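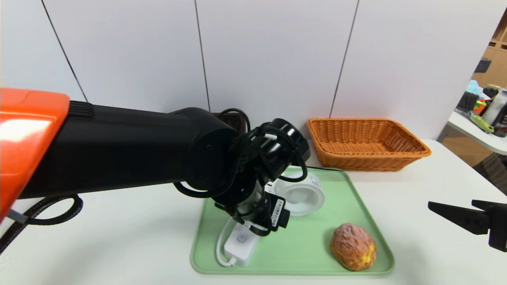
Baking Theory 2, Handout 6: Shortcrust Pastry
Ieuan Ifans

1. Ratio
The standard dough is half fat to flour by weight. Fat is therefore stated as 50 per cent in the baker's notation used throughout this unit, with flour always at 100. Water varies with the flour and is added last.

Flour (plain, low protein) 100
Butter, unsalted, cold 50
Water, iced 26
Salt 1

2. Role of the fat
Fat coats the flour particles and limits the water available to the proteins. Gluten strands stay short, hence the name. Rubbing in should stop when the largest pieces are the size of a lentil. If the butter softens and takes on a greasy sheen, refrigerate the bowl before going on. Margarine behaves differently - see the notes from the July practical.

3. Hydration
Sprinkle the water over the whole surface and cut it through with a knife. The dough is ready when it holds together under light pressure. Excess water produces a hard crust that shrinks from the sides of the tin. Do not correct a wet dough with more flour at the bench.

4. Resting
Flatten to a disc, wrap, and rest in the fridge for 40 minutes. Rest again after lining the tin. Scraps may be re-rolled once, stacked flat and not balled.

5. Blind baking
Line with baking paper and fill to the rim with dried beans or rice. Bake at 190°C until the edge has coloured, remove the weights, and return to the oven until the base is dry and matte. Egg wash on the hot base seals it for custard fillings.

Before next class: scale the formula in section 1 to 400 g of flour and bring your working.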